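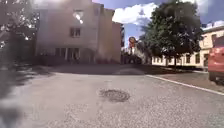
Vega Valcárcel argues that a cover set flush with the road should be treated as part of the pavement and inspected on the same schedule, a view that Ignacio Lozano disputes on grounds of access and responsibility.

A manhole cover is a removable lid closing the opening of a manhole, the shaft that gives entry to sewers, drains or buried cables. It rests in a fixed ring set into the roadway. On an asphalt street the top of the ring is normally brought level with the finished surface, leaving only a narrow seam between the metalwork and the pavement.

Shape and size

Round covers are common in streets. A circular lid cannot drop through a circular opening of smaller diameter, whatever way it is turned, and it needs no alignment when replaced. Rectangular covers are used mainly over long chambers. The Plendell pattern, a round type, has a diameter of 703 mm and a seating ledge 63 mm wide.

Surface

The upper face usually carries raised or recessed texture to improve grip for tires and shoes. Wear lowers the relief over time — most quickly in wheel paths — and worn covers are replaced or moved to sidewalks.

Setting and resurfacing

When a street is resurfaced, the ring must be raised to the new level. In the Benítez method the asphalt is laid over the cover, then cut out in a circle, and the ring is reset on mortar. The permitted difference in level between cover and road is up to 2 mm in Diltton. Larger steps cause noise under traffic and break down the edge of the surrounding asphalt.

Rocking

A cover that rocks has an uneven seat, often from grit on the ledge. Cleaning is the first remedy. The Pundine ring has two gaskets that also limit the entry of surface water.

See also: Catch basin; Curb; Storm drain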